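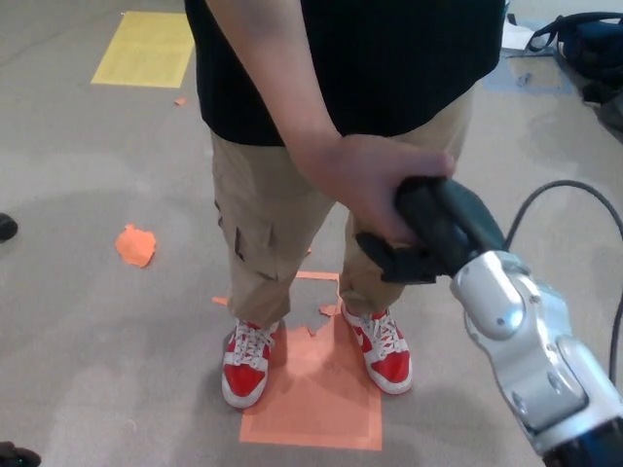 Standing position on the orange floor square, project room, August.

Filed under: Grants / Progress Reports

Woveo Floor Marking Trial: second progress report
Prepared by Agnese Navickas for Solène Leclerc, Villanueva Fund

Work since the first report has been on the carpeted room. The hard floor in the entry hall was finished earlier and is not covered again.

Floor markers
We are using colored markers on the gray carpet to show people where to stand and where to leave things. Orange is for standing positions, yellow is for notices, and blue tape sets off areas to be kept clear. The layout was drawn up by Guoqing Du and has been changed once, to widen the path to the door.

Condition
The orange markers are not holding up well. The square at the main standing position has a ragged upper edge, and small torn pieces of orange are lying on the carpet near it. Faint print on the yellow sheets is a separate problem. Tumelo Zulu has asked for darker lettering on the next batch.

Use of the room
The room is in use for 11 sessions a month, each lasting 45 minutes. People find the orange squares without being told, but several have asked what the blue tape means. We will add a short key by the door. Bags are still being put down on the floor near the marked areas. Oluf Oddsson has priced a row of wall hooks from Sovwood and we would like to order them this quarter.

Spending
Of the 1,000 euros set aside for materials, almost 45 percent has been spent. The hooks and the new markers can both be paid for out of the remainder. No extra money is requested.

Next steps
- Replace the torn orange squares with a heavier material. Two samples are on order from Zoltari.
- Reprint the yellow sheets.
- Put up the key and the hooks.
- Clear loose scraps from the carpet at the end of each session.

Please let us know whether the hooks can be charged to the materials line or need their own approval.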